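스토타노 극지 탐사용 방수 야장 세트 (2권 구성)

추운 바다 위에서 연필을 꺼내 본 분이라면 아실 거예요. 장갑을 낀 손은 둔하고, 종이는 금세 눅눅해지고, 방금 읽은 수심 값은 머릿속에서 자꾸 흐려지지요. 스토타노 야장은 그런 갑판 위의 시간을 생각하며 만든 기록장입니다. 옛 탐험가들의 항해 일지를 좋아해서 오래 들여다보다가, 우리도 이렇게 손으로 남기는 기록을 계속하고 싶다는 마음이 들었고, 그 마음이 꽤 길게 이어져 결국 제품이 되었네요.

세트에는 야장 2권이 들어 있습니다. 한 권은 관측용으로, 날짜와 위치, 기온, 수온, 바람, 얼음 상태를 적는 칸이 미리 인쇄되어 있어요. 다른 한 권은 모눈만 옅게 깔려 있어서 해안선을 스케치하거나 빙하 끝자락의 모양을 그려 두기에 좋습니다. 저희는 두 권을 늘 같이 들고 다니는데, 숫자로 적은 것과 그림으로 그린 것을 나중에 나란히 펼쳐 보는 재미가 생각보다 큽니다!

속지는 트렐츠카(Treltska) 합성지를 썼습니다. 물이 스며들지 않고, 젖은 상태에서도 연필이 잘 먹습니다. 다만 수성펜과 만년필은 번지니 피해 주세요. 유성 볼펜도 쓸 수는 있지만 기온이 많이 내려가면 잉크가 굳는 일이 있어서, 저희는 역시 연필을 권해 드립니다(심은 조금 무른 쪽이 편합니다).

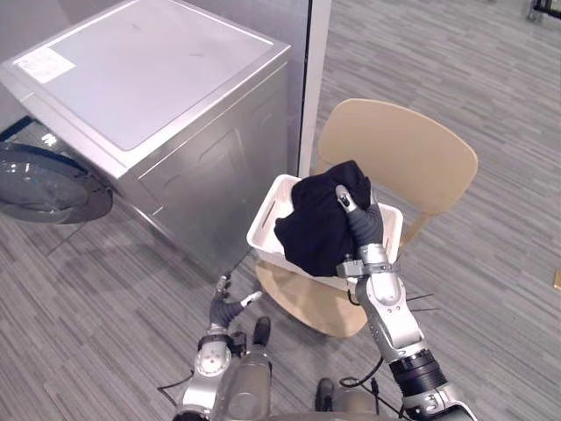

표지는 두툼한 올리브색 천에 방수 코팅을 입혔고, 책등은 실로 꿰매어 어느 쪽을 펼쳐도 평평하게 눕습니다. 함께 드리는 볼데(Wolde) 고무 밴드는 장갑을 낀 채로도 걸고 벗길 수 있게 폭을 넉넉히 잡았어요. 바람이 센 날에는 펼친 면 위에 밴드를 걸어 두시면 종이가 넘어가지 않습니다.

지난 12월에 받은 의견을 반영해 이번 판에서는 위도와 경도 칸을 조금 넓혔습니다. 글씨를 크게 쓰시는 분들이 좁다고 하셨거든요. 뒤쪽에는 풍력 계급표와 해빙 용어 정리도 새로 넣었습니다.

제품 사양
구성: 야장 2권, 고무 밴드 2개
속지: 합성지, 관측 양식 / 모눈
제본: 실 제본
표지색: 올리브
필기구: 연필 권장

보관과 관리
바닷물이 묻었을 때는 맑은 물을 적신 천으로 닦고 그늘에서 펼쳐 말려 주세요. 난로 가까이 두면 표지 코팅이 울 수 있습니다.

배송 안내
주문하신 뒤 출고까지 2일쯤 걸립니다. 연구실이나 탐사 동아리에서 여러 세트를 한꺼번에 주문하실 때는 문의란에 수량과 받으실 곳을 남겨 주세요. 덕네스(Dukness) 지도통과 함께 주문하시면 한 상자에 담아 보내 드립니다.

상품 정보 수정일: 2023년 3월 30일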